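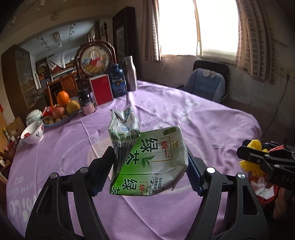 **Can two people share one kit during a session?**

One person holds both grippers for the whole episode. A second person can reset the objects between episodes, and the two can trade places whenever they like, as long as the operator name is changed in the app first.

# Nartey Paired Gripper Kit

The Nartey kit is a rental set for recording two-handed household tasks as training data for manipulation policies. The operator holds one gripper in each hand and does the task directly, with no robot on site. The recordings go to Sumora, our processing service, and come back as synchronized episodes with video, gripper opening, and hand pose.

We rent the kit to labs and companies that need examples from real rooms. Past customers have used it for clearing tables, sorting laundry, packing shopping bags, and putting toys away.

## What it records

- Wide-angle video from each gripper
- Gripper opening for both hands
- Position and rotation of each gripper in a shared room frame
- Start and stop marks, set by the operator with the thumb button
- A task label and an optional spoken note

Both grippers run from one clock, so the left and right streams line up without manual work. If a stream drops, the app marks the episode and it stays out of the export unless you ask for it.

## The grippers

Both are black, with curved jaws and blue ridged finger pads. The jaws follow the trigger by a direct linkage, so the operator feels some of the resistance of whatever is between them. That matters most with soft trash. A flattened green tea carton with a twisted top closes up in a very different way from a full one, and a policy that has only seen full cartons tends to squeeze too late.

The pads are a wear part. Four spare pads come with each kit. Change them when the ridges look flat, and always change both pads on a gripper together.

Each gripper weighs 560 grams with its battery in. Most people need a rest before the battery does. Myung-ja Ahn, who trains our operators, recommends short blocks with the elbows kept low and a table at waist height where there is a choice.

## In the case

- Two hand-held grippers
- Two batteries fitted, two spare
- Charging dock and power cord
- Recording unit with shoulder strap
- Phone with the Drandon capture app installed
- Spare finger pads and a hex driver
- Calibration board
- Printed quick guide

The case does not include task objects. Please use what is already in the room where you can. Crumpled packaging, tissue, fruit, bottles, and small jars all make useful material, and a table that already has things on it gives better data than a cleared one.

## Setting up a room

1. Walk the room once with the capture app open, until the map bar is full.
2. Lay the calibration board flat and touch both grippers to the marks.
3. Close and open each gripper fully.
4. Record one test episode and play it back on the phone.
5. Check that both views are sharp and that the opening trace moves with the jaws.

Tracking works from visual features in the room. Furniture, patterned cloth, shelves, and framed things on the wall all help. Large mirrors and glass doors close to the work area can cause jumps. Strong window light is usually fine, but start with the window to one side of you and look at the test episode before going further.

Repeat the calibration after a gripper has been dropped, and after every battery change. You don't need to redo it when objects or chairs have moved.

## Recording advice

Begin each episode with both grippers in view of the work area and both jaws open. Do the task at normal speed. People new to the kit often slow down too much, and the result is a policy that hesitates over every object.

Keep the mistakes. If an item slips and you pick it up again, let the episode run. Use the discard button only when something has gone wrong that has nothing to do with the task - a phone call, or a cat on the table.

Change the starting layout between episodes. Moving one object a little is not enough. Swap items from one side to the other, turn labels away, put something tall in front of something short, and mix items that should be thrown out with items that should stay. For cleanup tasks, label the two groups in the app before the first episode so the reviewers know that the fruit stays and the wrapper goes.

When both hands carry something at the same time, let them. Holding a carton in one gripper and a bundle of yellow mesh or tissue in the other is exactly the kind of example single-arm sets lack.

## Sample set

A sample set is open to anyone with a Sumora account. It holds 3,971 episodes of table clearing and light tidying, recorded in 112 homes with this kit. The homes were not staged or cleaned for the work, and layouts vary a lot. Roksolana Pavliuk maintains the set and publishes a list of known label errors with each release. The next release is planned for July and adds kitchen counters.

We suggest loading a few episodes into your own pipeline before you rent. If your code reads the sample set, it will read your own export.

## Known limits

- Wet work is not supported. The grippers are splash resistant only, and the trigger housing should never be held under a tap.
- Thin flat items, such as a single sheet of paper on a table, are hard to pick up with the standard pads. Dong-geon Ma is testing a narrower pad, but it is not ready to ship.
- The kit does not measure force. Opening and trigger position are the only contact signals.
- In very narrow spaces one gripper can block the other's view. The pose usually recovers by itself when they move apart.
- The phone app runs only on the phone supplied.

## Export and retargeting

Exports contain one folder per episode. Gripper pose is given at the fingertips, with the offset to the wrist in the calibration file. For customers running Avotar two-arm stations, a retargeting script is included. For other arms you will need the reach and joint limits of your own machine, and some episodes will be rejected as out of reach. Plan for that when you decide how much to record.

Faces and readable documents are blurred during processing. Product labels are left as they are unless the order form says otherwise.

## Rental and support

Kits ship charged, with the app signed in to your project. Orders confirmed before 2 p.m. leave the same day when a case is in stock. Return shipping is included, and worn pads are not charged.

Rental questions go to Vandana Sachdeva. For tracking or calibration trouble, send the test episode to Ro-un Seok along with the room map - without the map there is little we can check.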